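机の上から始める買い物
ロボットアームの予算を、仮想の部屋で組み立てた工房の話

2018年5月25日

ロボットの買い物は楽しい。いきなり何を、と思われるかもしれないが、カタログを広げて可搬重量の欄を指でなぞり、リーチの数字を自分の部屋の寸法と見比べる時間には、引っ越し前に家具を選ぶときと同じ高揚感がある。ところが見積書が届いた途端、その高揚感はたいていしぼむ。本体の価格の下に、架台、ハンド、ケーブル、安全柵、ソフトウェアの年間使用料、据え付け費、講習費と、知らなかった行がずらりと並んでいるからだ。

Hudurdenの町外れにある共同工房Fevdenも、最初はそこでつまずいた。木工と金属加工の設備を会員で分け合ってきた工房が、家庭の机仕事を手伝うロボットを自分たちで試したいと考えた。片付ける、取ってくる、向きをそろえて置く。工場のラインに比べれば地味な作業ばかりだが、これがめっぽう難しく、めっぽう面白い。計画の名前はToludusという。由来を尋ねたら、ホワイトボードに書いてあった略語がそのまま残ったのだそうだ。

Toludusの進め方で私がすっかり惚れ込んだのは、アームを買う前に、まず仮想の部屋を用意したことだった。壁があり、床があり、木の机がある。そこに小物を置き、画面の中でロボットに作業をさせてみる。動きの確認だけならよくある話だが、Fevdenはこの部屋を予算表の下書きとして使った。どの位置から見れば机全体が入るのか、アームはどこまで届けばよいのか、ハンドの口はどれだけ開けばよいのか。答えがひとつ出るたびに、見積依頼書の空欄がひとつ埋まっていく。

カメラの置き場所を決める作業は、特に時間をかけたところだ。机を見せたいのに、向きが少しずれると壁ばかり見ている。額縁だけがきれいに入っていることもある。現物のカメラを何台も買って付け替えていたら、金具代だけで気が滅入っていただろう。仮想の部屋なら、ずらして、見て、またずらせばいい。

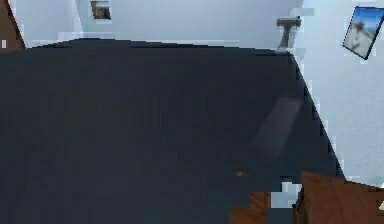
カメラなんて後から足せばいい、という意見も会員のあいだには根強かったという。アームさえ良いものを買っておけば、目のほうは安いもので間に合うし、数年で買い換えるものにいま悩むのはもったいない、というのがその言い分だった。

気持ちはよくわかる。アームは動くし、光沢があるし、届いた日に人が集まってくる。カメラの取付金具に歓声は上がらない。それでもFevdenの予算表では、カメラと金具と照明が独立した項目になり、アーム本体の次の行に置かれた。後から足すつもりだった部品は、足すときに必ず架台の改造を呼ぶ。穴を開け直し、配線を引き直し、校正をやり直す。工具に慣れた木工の会員たちがこの「やり直し」の手間を誰よりもよく知っていたことが、議論の風向きを変えた。棚板の穴を間違えた経験は、ロボットの買い物にもちゃんと効くのだ！

小物選びに出る予算

次に決めたのは、ロボットに何を触らせるかだった。ここは予算の話と関係がないように見えて、実は大いに関係がある。ハンドの選定は、つかむ相手で決まる。丸いもの、細いもの、つるりとしたもの、立っているもの。ひとつのハンドで全部をこなそうとすると値段が跳ね上がり、安いハンドに絞ると、今度は扱える品が減る。

そこで、性格の違う品を同じ机に同居させることにした。青い丸みのあるもの、白いもの、細長い金属のもの、そして水色の箱形のもの。並びに統一感はまるでない。けれども家の机とはそういう場所だし、統一感のなさこそハンドの選定に必要な条件だった。金属の細い棒のような品は、指先の平行度が出ていないと逃げる。丸い品は、指の腹が硬すぎると滑る。隣の品に近すぎれば、つかむ前に指の外側がぶつかる。 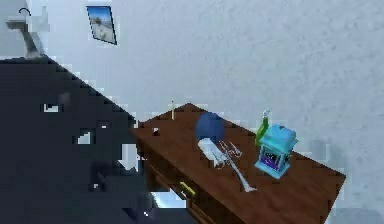
うちの机のほうがよほど散らかっている、もっと意地悪な配置で試してほしい。Toludusの中間報告を読んだ人から、工房にはそんな感想も届いた。きれいな机で選んだハンドは台所では役に立たないし、そこを確かめずにお金を出すのは怖い、と続いていた。

この感想はそのまま計画に取り込まれた。配置を変えた試験を増やし、隣り合う品の隙間を狭め、手前に背の高いものを立てる。こうした変更にかかる費用は、仮想の部屋ではほとんど人の時間だけだ。もちろん人の時間はただではない。Fevdenは会員の作業時間も予算表に載せている。私はこの一行を見て、思わず声を出してしまった。小さな組織の計画書では、自分たちの労力がゼロ円で計上されていることが本当に多いのだ。夜に集まって設定ファイルを直した時間も、机の寸法を測りに行った時間も、きちんと書いてある。次の計画を立てるとき、この記録がどれほど助けになることか。

見積書が8通

候補を絞ったFevdenは、仮想の部屋での結果を添えて見積を依頼した。集まった見積書は8通。書式はばらばらで、消耗品を本体に含めるところもあれば、ネジの袋まで別行にするところもある。比べるために、工房では自前の表に全部を書き写した。横軸に業者、縦軸に項目。空欄になった項目は、含まれているのか、不要なのか、単に忘れられているのかを電話で確かめた。

この電話が愉快だったらしい。指先のゴムは交換品だと教えてくれた業者もいれば、延長ケーブルの曲げ半径について熱のこもった講義をしてくれた業者もいた。最終的に組んだのは、設備商社のAraújoだ。最安値ではなかったが、保守の範囲がはっきりしていて、故障時に代替機が届くまでの手順が見積書の裏にまで書いてあった。価格表の数字ばかり追っていた目には、この裏面がまぶしく映ったという。

購入するアームは2台に決まった。当初の案では、性能の高いものを1台だけ買うつもりだった。ところが仮想の部屋で片方の手だけに作業させると、品物を押さえる役がいないために、向きを直す動作にやたらと回り道が要る。高級な片手か、ほどほどの両手か。予算の枠を変えずに両方の案を走らせ、同じ机、同じ品で見比べたうえで後者を選んだ。動作の比較を画面で見せてもらったが、押さえる手が加わったときの動きは、見ているだけで頬がゆるむ。

予備のグリッパーも2個、最初の発注に入れた。これにはAraújoの側も驚いたそうだ。たいていの客は壊れてから注文する。だが壊れてから届くまでのあいだ、アームは高価な置物になってしまう。共同工房では利用枠を会員で分け合っているので、止まった時間は誰かの予約がつぶれた時間でもある。予備品は値切りの対象にしない、とFevdenは早い段階で申し合わせていた。

上から見るか、横から見るか

注文書を出す直前まで揺れていたのが、見下ろすカメラの扱いだった。横からの視点では、背の高い品の後ろに別の品が隠れてしまう。上からなら品と品の隙間はよく見えるが、高さが読みにくくなるし、天井側に梁を渡す工事も要る。工事となれば建物の持ち主との相談になり、費用も日程も工房だけでは決められない。

検討の手順は単純だった。視点を高く取って机を見下ろし、何が読み取れるかを書き出す。手前の品が画面からはみ出していれば、その視点では足りないと記録する。緑の容器と水色の箱のように寄り添って立つ品は、どこに指を入れられるかまで確かめる。こうして書き出した紙が、そのまま梁の要否を話し合う資料になった。

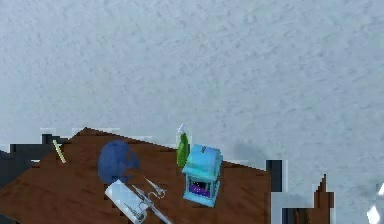

架台と机の話

結論から書くと、天井の梁は見送り、架台から柱を立てる方式に落ち着いた。視野は少し狭くなるが、建物に手を入れずに済むうえ、架台ごと移動できる。会員の中には鉄骨の溶接が得意な人もいれば、机の天板なら喜んで削るという人もいるのだから、ここは工房の独壇場だ。浮いた工事費は照明に回した。

架台の図面を見せてもらうと、これがまた良い。アームの取付面は厚めの鋼板で、取付穴は次の機種に換えたときのために余分に開けられるようになっている。ケーブルの通り道には蓋があり、工具なしで開く。非常停止ボタンは、机の前に座った人からも、横に立った人からも手が届く位置にある。派手なところはひとつもないのに、眺めているうちに自分の部屋にも欲しくなってくる図面だった。

机は既製品を買う案もあったが、仮想の部屋の机に高さを合わせて自作することになった。画面の中で練習した動作を現物に移すとき、天板の高さが違うだけで調整の手間が増える。木目までそろえる必要はないはずだが、工房の中では「せっかくだから赤みのある木で」という声が優勢らしい。こういう脱線には、ぜひ予算を残しておいてほしい！

予算表のつくり方

Fevdenの予算表は、会員なら誰でも見られる。許可を得て一部を紹介する。項目名はそのまま、順番も表のとおりだ。

・アーム本体
・カメラ、金具、照明
・ハンドと予備品
・架台の材料
・机の材料
・計算機とソフトウェア使用料
・据え付けと講習
・保険
・会員の作業時間
・試験用の小物
・未定

最後の「未定」が気になって尋ねたところ、用途を決めずに取ってある枠だという。使わなければ翌年の消耗品に回す。未定の枠を認めるかどうかでは一度もめたが、仮想の試験では摩擦の具合や照明の映り込みまでは信用しきれず、現物が来てから必要になるものがきっと出る、という見方でまとまった。たしかに、画面の中の部屋はどこまでいっても粗い。物の縁は階段のようになるし、何なのか判然としない影も出る。その粗さを知ったうえで、決められることだけを先に決めておく。予算表の「未定」は、決められなかったことの置き場所でもある。

もうひとつ、保険の行も見落とされやすい。共同工房の設備保険は、自分で動く機械を想定していない場合がある。Fevdenでは契約を読み直し、アームを動かす時間帯と立ち会いの条件を決めて、保険会社に書面で伝えた。この書面を作る際にも、仮想の部屋で確かめた可動範囲の図が役に立ったそうだ。

ここまで来るのに9か月。2月に部屋の寸法を測り直した時期がいちばん寒く、いちばん話が進まなかったという。暖房の効かない作業場で巻き尺を持ち、画面の机と現物の床を見比べては数字を直す。その頃の議事録には、ロボットの話よりストーブの灯油の話のほうが長く書かれている。

納品を待つあいだに

取材の日、アームを置く予定の場所には、床にテープで架台の輪郭が貼ってあった。会員たちはその輪郭を踏まないように歩いている。まだ何も立っていないのに、もう通路が変わっているのだ。テープの内側に立たせてもらい、腕を伸ばしてみた。机の奥まで届くような、届かないような。画面の中で何度も繰り返された動作を自分の腕でなぞると、リーチの数字が急に身近になる。

これから設備を計画する人には、購入の前に一度、置き場所の輪郭を床に貼ってみることを勧めたい。テープは安いし、剥がせる。ついでに扉の幅も測っておくといい。Fevdenでは梱包箱の寸法をAraújoに問い合わせた結果、搬入口を裏手に変更し、棚をひとつ移した。その棚の移動にかかった時間も、予算表の作業時間の行にきちんと加えられている。

工房では今、納品後の最初の作業を何にするか、会員から案を募っている。帰り際に見た募集の紙には、鉛筆を筆立てに戻す、ネジを種類ごとに分ける、お茶を注ぐ、とあった。お茶の欄には別の筆跡で「保険を確認」と書き添えられていた。

関連記事
・共同工房の電源計画 増設前に調べておくこと
・中古の工作機械を見に行く日の持ち物
・架台を溶接する 歪みを抑える順番
・小さな工房のための保守契約の読み方
・照明を変えたらカメラの悩みが減った話

当サイトでは、閲覧状況の把握と表示の改善のためにクッキーを使用しています。閲覧を続けると、クッキーの使用に同意したものとみなされます。設定はいつでも変更できます。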